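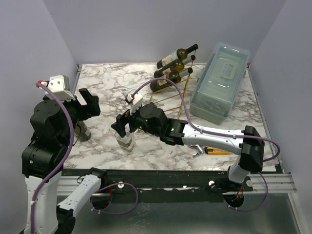 A customer wrote to us in April to say that every winemaking guide she had opened so far either assumed she owned a vineyard or talked to her as if she might drink the cleaning solution, and couldn't we please put something in between. We took that to heart, and this page is the result. It has grown quite a bit since then (people keep asking good questions!), so feel free to skip down to whatever is on your mind.

Do I need any experience to make wine at home?

No, none at all. If you can follow a cake recipe and you don't mind washing things, you have what it takes. Most of the folks who come into Primberg Home Winemaking for the first time start with a juice kit, where the grapes have already been picked and pressed for you, and your share of the work is mixing, waiting, moving the wine from one container to another, and bottling. We love a kit for a first batch. You learn the rhythm of it, and you get something pleasant to pour at the end.

Is it legal?

In most of the country adults can make a reasonable amount of wine at home for themselves and their family, as long as they don't sell it. State and local rules do differ, so please look yours up before you begin, especially if you're hoping to take bottles to a fair or a tasting.

How long will it take before I can drink anything?

Longer than you'd like, I'm afraid. The simpler white kits can be ready to bottle in a matter of weeks, and the bigger reds want a good deal more time. After bottling, try to leave the wine alone for at least 3 months. I know perfectly well that you'll open one early, as we all do, and that's fine. Write down what it tasted like, and then leave the rest of them in peace.

What equipment should I buy first?

Start small. A fermenting bucket with a lid, a glass or plastic carboy, an airlock, a siphon with tubing, a hydrometer, and a good long spoon will get you through the first stretch. The Surkon starter set has all of those along with a cleaner and a sanitizer, and it's the one we send home with most beginners. You can borrow a corker from us for your first batch, so please don't spend money on one until you know you've caught the bug.

What is a hydrometer, and do I have to use it?

It's a weighted glass float that tells you how dense your juice is, and so how much sugar is left in it for the yeast to eat. You take a reading before you add the yeast and another when things go quiet. From the two together you can work out the alcohol, which for a dry table red might land at nearly 13 percent. Could you skip it? People do, but then they call us a month later wondering if the wine is finished, and without that first number all we can do is guess along with you.

My airlock has stopped bubbling. Did I ruin it?

Almost surely not. Fermentation might be done, or the room might have cooled off, or the lid may not be sealed all that well and the gas is slipping out around the rim. Check the hydrometer before you do anything else. If the reading stays the same for a few days in a row and it's down where your instructions say it should be, you're finished and can move along. If it's stuck too high, move the whole thing somewhere warmer, give it a gentle stir with a sanitized spoon, and be patient for a day or two. Still stuck? Call us.

Can I reuse bottles from the store?

Yes, and please do! Ask your friends and neighbors to save theirs and you'll have more than you can store in no time. Choose bottles that took a regular cork, and pass on anything with a screw top, which may not hold a cork well and can crack in the corker. Rinse each one the day it's emptied. Dried-on sediment is a miserable thing to scrub out, and a bottle that has been growing something fuzzy in the garage all winter belongs in the recycling.

Does the color of the glass matter?

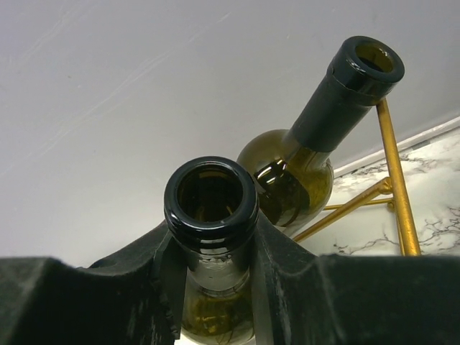

It matters more for wine you plan to keep. Light is hard on wine over time, and green or brown glass gives it some protection that clear glass doesn't. For a rosé that will be gone by the end of summer, clear is lovely, and you get to enjoy the color. For a red you want to forget about for a year or more, go dark and put it in a dark closet on top of that.

How do I get labels off?

Fill the sink with hot water and a scoop of washing soda, sink the bottles, and go have your supper. Many labels will float right off. The peel-and-stick kind can be stubborn, and for those we like to fill the bottle with hot tap water, wait a little while, and peel slowly from one corner. Any gum left behind comes away with a bit of cooking oil on a rag. Wash well with soap afterward.

Do I sanitize even if the bottles look clean?

Every time, yes. Clean and sanitized are two separate jobs. Wash first, then sanitize according to the packet, then let them drain upside down until you're ready to fill.

Which corker should I get?

The hand-held ones are cheap and they do work, though your arms will have opinions. If you expect to bottle more than once a year, a floor corker is a real kindness to yourself. We carry the Vimholm in two sizes, and it's the same one we lend out.

Should bottles be stored standing up or lying down?

Both, in turn. Stand them up for 3 days after corking so the pressure inside can settle, then lay them on their sides to keep the corks moist. Synthetic corks aren't fussy about this. Somewhere cool and steady is best, and a closet on an inside wall is much better than the top of the refrigerator.

Can I bring in a bottle for you to taste?

Oh, we wish you would. Come by 205 Aitken in the afternoon, when the shop is quieter, and bring your notes if you kept any. We'll tell you kindly what we think, and if something has gone a little sideways we can usually suggest a fix for the next batch.

Do you rent out carboys?

Not at present. We do sometimes have used ones for sale by the back counter, so it's worth asking.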